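Talk notes, bottle deposit night, Bridenton library, 7 pm

Start on time. Thank the library. Say where the bathrooms are.

Opening: who here remembers taking empties back as a kid? Wait for hands. My story, the wagon, the corner store, spent it all on gum. Keep it SHORT, ran long in February.

Main point up front. Bridenton threw out its return program and we want it back. That's the talk.
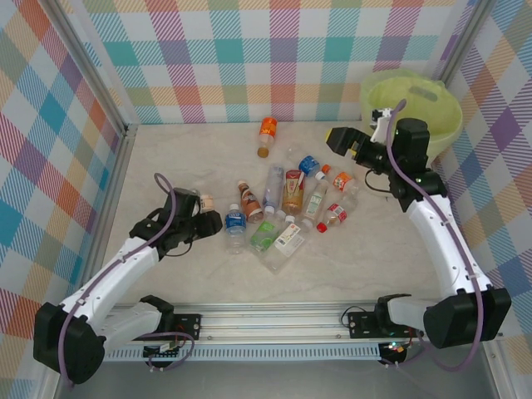 Then the history. Store took returns at the side door, closed when the owner retired. Next nearest place is Clevska, 3 towns over, open mornings only. So people with jobs can't go. Pause there.

What happens now: curbside cart, everything mixed. Glass breaks into the paper, paper gets rejected. Caps on or caps off? Always comes up. Say caps on, ask your hauler if unsure, move on.

Pilot at the Ouellet Street lot. Folding tables, 2 Saturdays worth of setup squeezed into one morning (don't say which, people argue). Roughly 800 containers came in. Line went to the mailbox. We ran out of bags and somebody drove home for more.

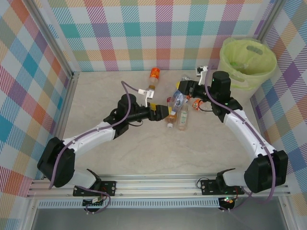
Grelel Road neighbors wrote back that they'd been promised a drop-off spot before, and all they got was a locked shed and a sign. Fair. Read that one out loud, don't get defensive. Then say what's diferent: hours posted, key held at the library desk, phone number on the door.

Money slide. Startup is 200 dollars for bins and signs. Deposits go back to whoever brought the stuff, or into the school music jar if they want. Somebody will ask about wasps. Answer: lids, rinse, empty it every evening in summer.

Don't get into the state bill. If pushed, say come find me after.

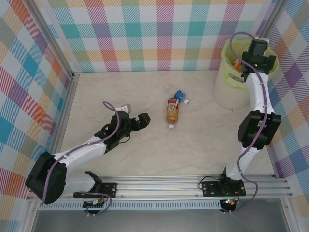 THE ASK

Sign the sheet at the back. Email is fine too. Need people for the early shift mostly, late one fills itself. Need one person with a truck, please, mine is dying.

Also need a dry place for the winter. Church basement said maybe. Old firehouse said no, twice.

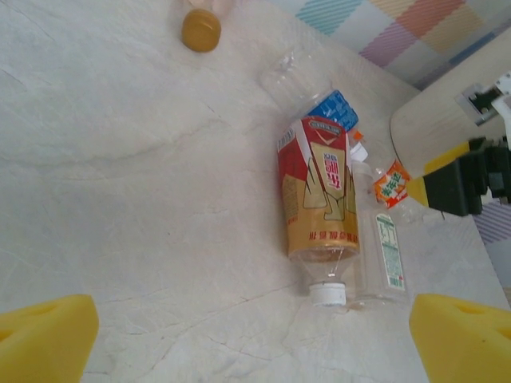 Hand round the clipboard now, while they're still sitting. Last time I waited till the end and they were all in thier coats.

Questions, ten minutes tops. Repeat each one into the mic. Chairs back on the rack before we go, lights off by 9.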